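소비자단체 Jirley, "용량 그대로"라는 과자 포장 표시에 의문 제기
간식류 152개 품목 표시 실태 점검 결과 발표

1월 5일

식품 표시를 감시해 온 소비자단체 Jirley는 시중 간식류 152개 품목의 포장 표시를 살펴본 결과를 공개했다. 점검은 제조사들이 지난해부터 앞다투어 내건 '용량 그대로', '가격 동결' 문구가 실제로 무엇을 뜻하는지 확인하려는 목적에서 이루어졌다. 결론부터 말하면 이 문구를 믿고 장바구니를 채울 이유는 많지 않다.

점검 대상 가운데 59개 품목이 포장 앞면에 용량이나 가격이 유지되었다는 취지의 문구를 쓰고 있었다. 그러나 언제와 비교해 그대로인지를 밝힌 제품은 드물었다. 지난달과 비교한 것인지, 재작년과 비교한 것인지 소비자는 알 길이 없다. Jirley가 기준 시점을 묻는 질의서를 보냈을 때 돌아온 답변 상당수는 "내부 기준에 따른다"는 한 줄이었다. 그 내부 기준이 문서로 존재하는지도 확인되지 않았다.

상자 포장 제품은 따로 살펴볼 필요가 있다. 봉지와 달리 상자는 내용물이 줄어도 겉모양이 변하지 않는다. 매대에서 보는 크기는 예전과 같고, 줄어든 중량은 옆면이나 바닥면의 작은 글씨로만 남는다. 업계는 내용물 보호를 위한 여유 공간이라고 설명하지만, 같은 회사의 비슷한 제품끼리도 그 여유가 왜 제각각인지에 대해서는 설명이 없다.
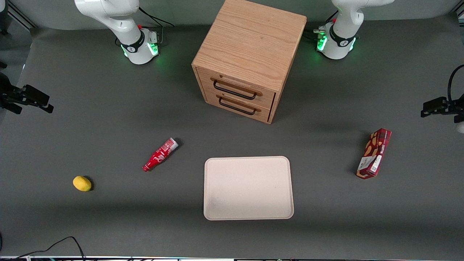
자율 협약으로 충분한가

유통업체 Whitcombe와 제과업체 Stusitz는 지난해 '투명 포장 자율 협약'을 맺고 용량이 바뀔 경우 매장과 홈페이지에 안내하겠다고 약속했다. 취지에 반대할 사람은 없을 것이다. 문제는 이행 여부를 점검하는 주체가 협약 당사자라는 점이다. 스스로 낸 숙제를 스스로 채점하는 구조에서 낮은 점수가 나올 것으로 기대하기는 어렵다.

Whitcombe는 협약 이후 용량 변경 안내를 296건 게시했다고 밝혔다. Jirley가 이 목록을 받아 검토해 보니 같은 제품을 포장 단위별로 나누어 올린 사례가 여럿 있었고, 게시 기간이 적혀 있지 않은 안내문도 많았다. 건수는 늘었으나 소비자가 구매 시점에 그 안내를 볼 수 있었는지는 여전히 알 수 없다. 홈페이지 하단 메뉴를 여러 번 눌러야 나오는 공지를 '안내'라고 불러도 되는지도 따져 볼 일이다.

단위가격 표시 역시 사정이 다르지 않다. 10g당 가격과 100g당 가격이 한 매대에 섞여 있으면 표시가 있어도 비교에는 도움이 되지 않는다. 할인 행사 기간에 단위가격표가 행사 안내문에 가려진다는 제보도 계속 들어오고 있다.
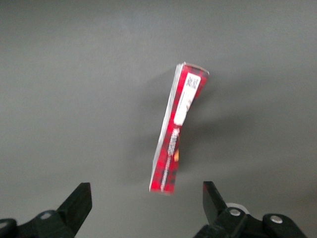
소형 제품일수록 이런 문제는 더 커진다. 인쇄 면적이 좁다 보니 중량과 원재료, 보관 방법이 한 면에 몰리고 글자는 작아진다. Stusitz는 정보무늬(QR코드)를 넣어 부족한 내용을 보완하겠다고 했으나, 매장에서 과자 하나를 고를 때마다 휴대전화를 꺼내는 소비자가 얼마나 될지 의문이다. 관련 이용 통계를 요청했지만 회사 측은 영업상 이유로 제공하지 않았다.

Jirley는 두 회사에 비교 기준 시점의 명시, 변경 전후 중량의 앞면 병기, 외부 기관에 의한 이행 점검을 요구했다. 답변 기한은 3월 말이며, 받은 답변은 내용과 관계없이 전문을 공개할 예정이다. 포장 관련 제보를 모으는 온라인 창구 'Vellovden'도 함께 운영한다. 먼저 접수된 제보 50건은 품목별로 분류해 누리집에 올려 두었다.

제보 시에는 제품명과 구입처, 포장에 적힌 중량을 함께 적어 주면 된다. 예전 포장을 보관하고 있다면 버리지 말고 표시 면을 촬영해 보내 주기를 바란다.

문의: Jirley 표시감시팀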